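Section 4. Fitting the edge strip to the clear panel

Applies to the Wulley and Drovetti enclosures with a white frame. The Hirvonen model has its own strip and is covered in section 6.

Before you start, lay the strip flat for 90 minutes so it loses the curl from shipping. Clean the panel with a soft cloth and plain water.

CAUTION: Do not use glass cleaner or solvent. It will cloud the plastic.

1. Open the panel and check that every clip is seated. Push loose clips in with your thumb.

2. Hold the strip close to its lower end. It is flexible and will swing if you grip it too high.
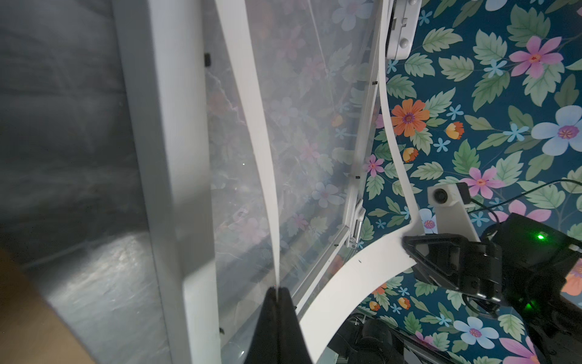

3. Start at the bottom corner and press the strip into the channel a little at a time. Do not stretch it.

4. When you reach the hinge bracket, ease the strip behind the pin. Leave the bracket screws alone.

5. Trim any extra at the top with scissors, leaving 4 mm past the corner.

6. Close the panel slowly. If it springs back, pull out the last section of strip and press it in again.

Note: Light scratches on the panel do not affect the fit.

Replacement strips are part 44 in the Floltska parts list. Replace the strip after 2000 openings, or sooner if it splits.

Revised in March by Chaltu Yimer.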